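Workshop notebook, May, started about half past four with a cup of tea going cold next to me

Picking up the passing model again, the one for Trirstead's women's side, after leaving it alone for far too long while the end of the season got in the way. I want to get my thoughts down before I tidy the code, because I know from bitter experience that once I start tidying I forget what it was I was worried about in the first place!

So, the worry. The match against Fitzgerald came out of the model as a comfortable win for us, and anyone who stood on the touchline in that wind will tell you it was nothing of the kind. We had 379 completed passes in the export and the model loved nearly every one of them. But so many were the back four knocking it across to each other while Fitzgerald sat in and waited, and then off they went down our left the moment somebody got bored and tried the long one. The scoreline (3-3, and we were lucky) tells the story far better than my lovely coloured pitch map does.

First thing I did was pull the whole set of tagged events, 1,119 of them, and sort by how long the ball had been in our own half before each pass. It took a while, mostly my own fault for having saved the times as text (again, yes, I know). Once that was sorted out I could look at the sideways stuff by itself. The value it was being given was small each time, but it adds up dreadfully over ninety minutes, and by the final whistle it was worth more than both of our goals from open play. The third was the corner, which the model doesn't see at all at present. Leaving that for another day.

Tried two things. One was simply capping what a spell of possession can earn before it crosses halfway. Crude, but the Fitzgerald match dropped back to something like a draw, and the earlier away game at Wodico hardly moved, which I was pleased about as we did play well there. The other was letting the value fade the longer the ball stays behind the halfway line. I like this one more on paper. In practice it punished our keeper terribly for being patient, poor thing, and I don't think it's fair on her when the manager has told her to slow things down.

Also lost a good half hour to the Stumideck export, which swaps ends at half-time in some files and leaves them alone in others. I've put a check in at minute 42, comparing where our keeper's touches are against where they turn up after the break, and it shouts if they haven't changed sides. Please don't take it out, whoever opens this next, it's ugly but it works.

Left the cap switched on and the fade switched off for now, and sent the two maps round before going to find a fresh cup.

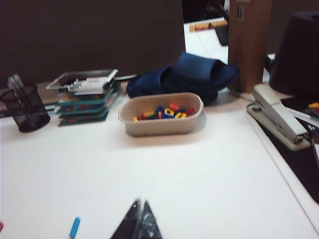 Bit-na Son wrote back that she would rather have neither, and that the trouble starts earlier, with how we tag a pass as under pressure. If two forwards are standing off and only watching, she doesn't see why the centre half gets any credit for finding the full back, and she thinks up to a third of our pressure tags in that match are generous. She also wanted to know whether I'd counted throw-ins.

I had counted throw-ins. They're coming out tonight, and then I'll go back through the first half with her and redo the pressure tags from the video, starting with the left side. Cap stays on until that's done.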